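Tuesday, T-shirt sort. Finally.

Two bins under the bed, one bag for Radley to pick through, one for rags. The maroon stuff goes with the dark wash, no arguments. Pale blue ones I can't quit — soft, creased, the print faded to cream and you can barely make out the lettering anymore. Keeping them. Jahangir says I said that in November too. Fine.

Still teh drawer won't close. Tomorrow.

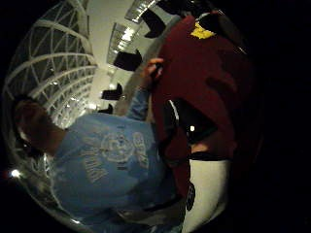
How do you keep an old print from fading more? Turn the shirt inside out, wash it cold and hang it up to dry.

Ok, off to find more hangers.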